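Stop throwing away the boring ones

I've been collecting demonstrations with a hand-held gripper for long enough now that my right thumb has opinions, and I want to argue about something that comes up every time two people who do this job end up at the same kettle. Which examples do you keep?

The usual answer, and it was mine for ages, is that you keep the good ones. A good one is quick and clean. You walk up, you pick up the cup, you put it down where it's meant to go, you stop recording. Anything with a wobble in it gets binned. When we started the Gudell set we binned 900 clips out of the first 4,000 and felt very pleased with ourselves (I made a spreadsheet, there were colours in it).

And then the arm trained on the rest of it was lovely right up until it was slightly off. A finger's width to the left and it had no idea what to do with itself. Of course it hadn't! We'd never shown it anybody being a finger's width to the left. Every single clip where a person drifted and came back again was sitting in the bin, and those were the ones where a person was showing it how to come back.

I'm not saying keep everything. Some clips are rubbish. If I sneeze and drop the thing on the floor, bin it, please. But there's a big difference between a mistake and a correction, and I think we've been sloppy about it, me included, mostly for the reason that smooth clips look nice when you play them to visitors.

My other grumble is about rooms. Sotelo, the little annotation tool we use, sorts everything by object, so you get a folder called cup and a folder called book and you feel you've covered cups and books. You haven't. You've covered cups in the one room where you happened to have cups. I'd swap 700 perfect picks at the same bench for a dozen so-so ones in 12 different places, and I've said so often enough that people now say it before I do. Light bouncing off a pale table is a different problem from a matt grey bench. So is a chair back where your elbow wants to go.

People at Fikside disagree with me on this, by the way, and they're not daft. Their line is that you should get one room properly solved before you wander off to the next, or you'll never know what's broken. Fair enough, as far as debugging goes. I just think "properly solved" has a way of never arriving, and by December you've got a system that's brilliant in one corner of one building.

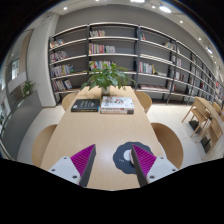

Author: Gallard Field Notes

A place with long tables and half-filled bookshelves is my favourite sort for this, and it's the sort that gets skipped for being dull. One small white thing on a dark scalloped placemat, a couple of fingers with pink ridged pads, and a great deal of room behind it that has nothing to do with the task. Good! The system has to learn that the plant and the books further up the table are none of its business, and it won't learn that from a bare bench with a sheet hung behind it.

So my plea is a small one. Before you delete a clip, watch the bit just after it goes wrong. If the hand sorts itself out, keep it and tag it, even if the tag is only "meh". Ours is called "meh" and I'm not changing it.

Jul 28, 2025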